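Redirect chains and the sitemap

The Traltora site moved to a new URL structure in February, and I left the old sitemap in place for longer than I should have. It listed 637 addresses. Of those, 400 returned a 301, and 36 went through a second redirect before reaching a live page.

Crawlers will follow a short chain. The cost is time: each hop is a separate request, and on a small server the recrawl of changed pages slows down. I rewrote the rules so that every old address points straight at its final one, then generated a new sitemap with only the addresses that return 200.
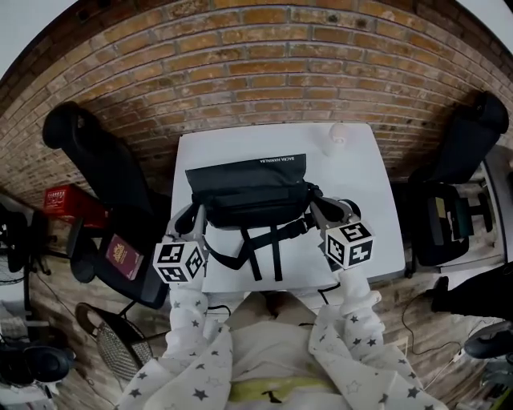

Lambros Xenos wrote in to say that he would have kept the old sitemap up for a few weeks after the move, so that the crawler finds the redirects sooner. He did it that way on the Mismont site and submitted both files side by side.

I think he has a point for large sites. On this one the old addresses are still linked from plenty of places, and the server logs show them being requested daily without any help. I did put the old file back under a separate name and will compare the logs again once the recrawl settles.

One leftover: the canonical tags on the tag archive still use the old path. The template is fixed, the cached copies are not.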